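Perguntas frequentes: lava-loiças de duas cubas e escorredores
Apoio ao cliente Trollix, cozinhas
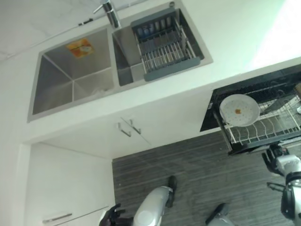
Reunimos nesta página as dúvidas que mais chegam ao apoio ao cliente sobre lava-loiças de inox com duas cubas, escorredores extensíveis e a arrumação da loiça junto à bancada. As respostas aplicam-se às linhas Sandu e Plemetti, salvo indicação em contrário.

Qual das cubas devo usar para lavar?
A maior. Cabe lá um tabuleiro ou uma panela grande, e a água salpica menos para a bancada. A cuba estreita serve para passar por água, lavar legumes ou escorrer.

Posso deixar o escorredor sempre montado sobre a cuba pequena?
Pode. Convém levantá-lo uma vez por semana e limpar o rebordo por baixo, onde o calcário se acumula primeiro. Se precisar da cuba livre, feche o escorredor e guarde-o na vertical.

Como ajusto a largura do escorredor extensível?
Coloque-o vazio sobre a cuba e puxe as duas extremidades até ambas assentarem no rebordo. Não o estique até ao limite: deixe pelo menos 2 centímetros de sobreposição entre as partes. Com a estrutura toda aberta, as varetas cedem ao peso de um tacho.

Que loiça pode ir para o escorredor e qual deve ir para a gaveta?
Copos, talheres e peças pequenas escorrem bem sobre a cuba. Os pratos ficam melhor na gaveta com divisórias, já secos ou quase. A gaveta não tem tabuleiro de recolha de série, e a água que pinga dos pratos acaba no fundo do móvel. O tabuleiro vende-se à parte, com a referência 739.

Os pratos fundos cabem nas divisórias da gaveta?
A maioria cabe, mas ocupam mais espaço. Deixe uma ranhura livre entre cada prato fundo. Se a gaveta prender ao fechar, há quase sempre um prato inclinado demais lá atrás.

Como se tira a etiqueta colada dentro da cuba?
Amoleça-a com um pano embebido em água quente durante dez minutos e puxe por um canto. Os restos de cola saem com óleo alimentar e depois detergente da loiça. Não use lâminas nem palha de aço. Antes de a deitar fora, anote o número do modelo, caso venha indicado.

Com que produto se limpa o inox?
Detergente neutro e esponja macia, sempre no sentido do escovado. Para manchas de calcário, vinagre branco diluído em partes iguais de água, cinco minutos no máximo, e enxaguar bem. A lixívia mancha o metal e não deve ser usada, mesmo diluída.

Apareceram pontos de ferrugem na cuba. É defeito?
Em regra, são partículas deixadas por latas, esfregões ou água dos canos depois de uma obra. Saem com pasta de bicarbonato. Se voltarem ao mesmo sítio depois de duas limpezas, envie-nos uma fotografia.

A torneira monocomando pinga. O que posso ver em casa?
Feche primeiro as válvulas de corte, no armário por baixo. Se pinga pela ponta, o cartucho estará gasto e tem de ser trocado. Se a água aparece na base, verifique o aperto. O cartucho das torneiras Sandu tem a referência 3867.

Posso ter cabos elétricos em cima da bancada, ao pé do lava-loiça?
Evite. Passe-os por trás dos aparelhos e mantenha fichas e transformadores longe da zona de salpicos. Desligue da tomada o que não estiver a usar.

A bancada branca ficou com marcas. Como as tiro?
Café, chá e curcuma saem melhor no próprio dia, com água morna e detergente. Nas manchas antigas, deixe atuar uma pasta de bicarbonato durante meia hora e limpe com um pano húmido. Vinagre só no inox; nas bancadas de pedra natural pode tirar o brilho.

As portas do armário roçam uma na outra. Como se acertam?
Com uma chave de estrela, no parafuso lateral da dobradiça. Rode um quarto de volta de cada vez e feche as portas para verificar a junta.

Onde compro peças?
Na loja de Tarncombe, balcão 148, ou pelo formulário desta página. Tenha à mão o modelo do lava-loiça e a largura da cuba pequena, medida por dentro. Em agosto, as encomendas de divisórias e escorredores demoram mais uma semana.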